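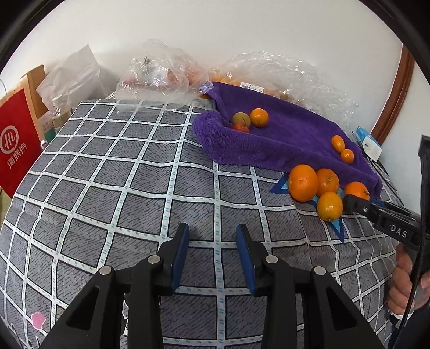 Two hand-held grippers at a table of oranges and other fruit.

Jul 15, 2021

The Wirer rental kit is a fair product with the wrong price on it. You get a pair of hand-held grippers, a case, and 3 months of access to Nivis, the software that turns what your hands did into something a robot arm can learn from. I had the kit for 19 days and used it mostly on fruit.

Fruit is a good test. A mandarin rolls if you come in crooked, and a kumquat is small enough that a lazy grip misses it. Two parallel fingers can manage both – but you have to slow down, and you learn that in the first hour.

My complaint is with the plan. The basic tier stops at 200 recordings. Behrouz Heydari, who runs the packing line at Totham, went through his in eight days and had to pay again before he had anything worth training on. Wada sells a plainer kit with no cap and a worse manual. I would take the worse manual.

A company that sells a tool for practice should not charge for practicing. Wirer says a new tier is coming in October. If it drops the cap, I will recommend the kit to any small shop that asks me. Until then, rent it for a month and keep count of your recordings.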